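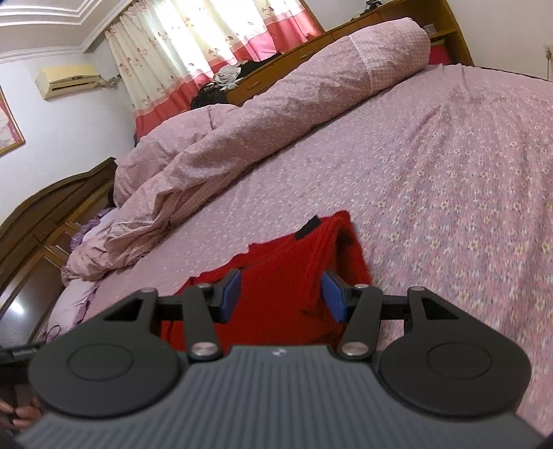 Oct 25, 2019. Visit to the open day at Flulero, Plornville. I write this the same evening, so that I do not forget the small things, and colleagues who could not come may read it also. The subject which interested me most was soft things: clothes, towels, covers. Our own work with rigid parts is going well, but each time we put a cloth on the table the grasp planning becomes guessing. At Flulero they start from the hand-held gripper and ordinary rooms, and only later go to the arm. For a knitted piece like the red one on the bed, everything depends on where the two blue pads close. The folded edge, which stands up a little from the sheet, is a far better place than the flat middle, where there is nothing to pinch. I asked if the label could be used as a landmark, because it is black on red and easy to find. The answer was that it helps on one garment and disturbs on the next, so they do not rely on it.

The programme started with a talk, then a demonstration with the arm, then free time at the stands. The talk was longer than planned and the free time became shorter, a pity for me, as I had most of my questions for the stands.

Notes from the talk. They have collected 1103 grasps on textiles since July. Of these, 144 were rejected by hand when they checked them, mostly when the fingers hid the contact point from the camera at the moment of closing. I find this a low number and I said so. They replied that the people who collect are now trained to come in at a slant. With a straight approach from above the number was worse, but they had no figure for this ready.

A patterned background was discussed for quite a long time. A sheet with many small flowers is difficult for the segmentation, and one visitor proposed to use plain sheets only. The speaker was against it. If the training rooms are all plain, then the first real bedroom will break the model. I agree with this, and I think our grey table is the same mistake. To discuss when we plan the next series.

The demonstration. The arm was running with the controller from Stasiv, software version 2. The task was to lift a jumper from a mattress and put it into an open box. First attempt: the fingers closed on the jumper and the sheet together, and the sheet came up too. They stopped it and set the closing height higher. Second attempt: good grasp, but one sleeve remained hanging outside the box. Third attempt: everything inside. I liked that they did not hide the first one. The movement is slow, slower than ours, and the wrist makes a small correction just before closing. I could not see if this comes from vision or from force. I asked, and was told "both", without more detail.

At the stands. Pevov showed replacement pads in several hardnesses. I pressed them with the thumb. The softest one holds wool very well but seems to me too sticky for releasing; when I opened the fingers of the sample tool the yarn followed a little. The middle one is what I would take. They promised to send us 2 pairs for testing, without payment, if we send back our results. I have accepted. Delivery address is given, please look in the post.

Things I want to try here:

Mark the edge of the fold by hand in our old recordings, and look if the successful grasps are near it. I believe yes, but we never looked.

Approach with tilt. Our fixture permits it after the stop screw is taken out.

Put a printed cover over the grey table. I have an old one at home and will bring it.

Questions still open: how they treat a garment which is lying half on another soft thing, such as a blanket rolled together. How often they clean the pads. I also forgot to ask if the wear of the pads is written in the log.

The train back was late and I have corrected these notes only once. The leaflet with the pad drawings is in the blue folder, second shelf.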